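Fall move-in notes

Quick one this week, we're behind on everything. Keys for the Bakar Street building go out October 7, 2019 – not the Friday before, whatever the old flyer said. Bring photo ID. No ID, no keys, sorry.

Elevator slots are 50 minutes each and they are going fast. 82 households on the list, 70 booked so far. If you're one of the ones who hasnt, please call the office at Fiker House before lunch. Couches and beds go up in the service elevator only. Last September somebody wedged a sectional in the front one and we lost the whole afternoon.

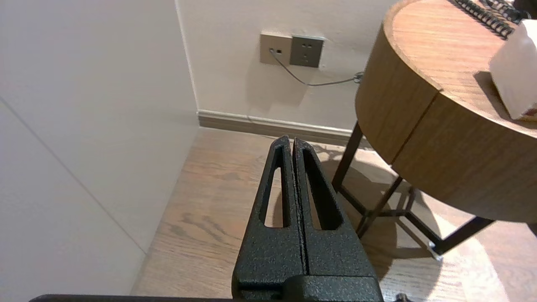
Parking – up to 3 hours in the loading bay behind Li Hardware, then you move. They've been good to us about this and we'd like to keep it that way. Moving trucks use the Costska Avenue side. Trailers too.

Cardboard goes flat, in the blue bins. Packing peanuts do not go in the blue bins. Bag them, tie them, regular trash.

Internet: still waiting on a date for the upper floors. Will post it by the mailboxes when we have it. Storage cages are all taken, but theres a waitlist at the desk.

Paint touch-ups and sticky doors – write them on the yellow form and drop it in the slot by Friday.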